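Olledow Kids > Explainers > Everyday Science > Sorting

Search explainers Go

Why do we sort things?

Think about a kitchen drawer. Forks go in one place, spoons in another. Now think about a drawer where everything is thrown in together. You can still find a spoon, but it takes longer, and you might poke your finger on the way.

Sorting means putting things into groups. Each group has a rule. The rule might be color, size, shape, what the thing is made of, or what it is for. The things in a group are all alike in the way the rule says. They can be different in every other way.

Picking a rule

Say you have a jar with 100 buttons in it. You could sort them by color. You could also sort them by how many holes they have. Both ways work. The buttons do not care.

What matters is what you want to do next. If you need to fix a blue shirt, color is a good rule. If you want buttons that fit a small buttonhole, size is better.

Some rules are hard to use. "Pretty buttons" is a hard rule, as two people may not agree on which ones are pretty. "Buttons with four holes" is an easy rule. Anyone can check it.

Groups inside groups

A library has too many books for one rule. First the books are split into stories and fact books. Then the fact books are split by subject - animals, space, cooking, and so on. On the shelf, the story books are put in order by the writer's last name.

That is how you can find one book out of thousands. Each step leaves you with fewer books to look through.

Scientists do this with living things. A house cat is an animal. It is also a mammal, and it is part of the cat family along with lions and tigers. Every group is smaller than the one before.

The leftover group

Almost every time you sort, a few things do not fit. A button might be half red and half green. You have three choices. You can change the rule, make a new group, or keep a group called "other."

A small "other" group is fine. If it gets very big, your rule probably needs work.
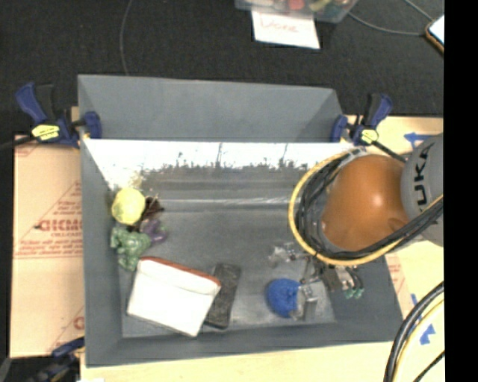
Mixed-up things also take up your attention. When you look for one small object among many, your eyes have to check and reject the wrong ones. This gets harder when the objects look alike or lie on top of each other. A red block among white blocks is easy to spot. A red block among red balls and white blocks takes more looking.

Try it

Ask a grown-up for a handful of dry pasta in different shapes. Make a rule and sort the pasta into bowls, but do not say what the rule is. Ask a friend to look at the bowls and guess. Then mix it all up and use a new rule. See if you can find 7 different ones.

Words to know

Sort: to put things into groups.
Category: another word for a group.
Rule: what decides which group a thing goes in.

Written by Ankit Vishwakarma

Contact us | Copyright Olledow Kids | Back to top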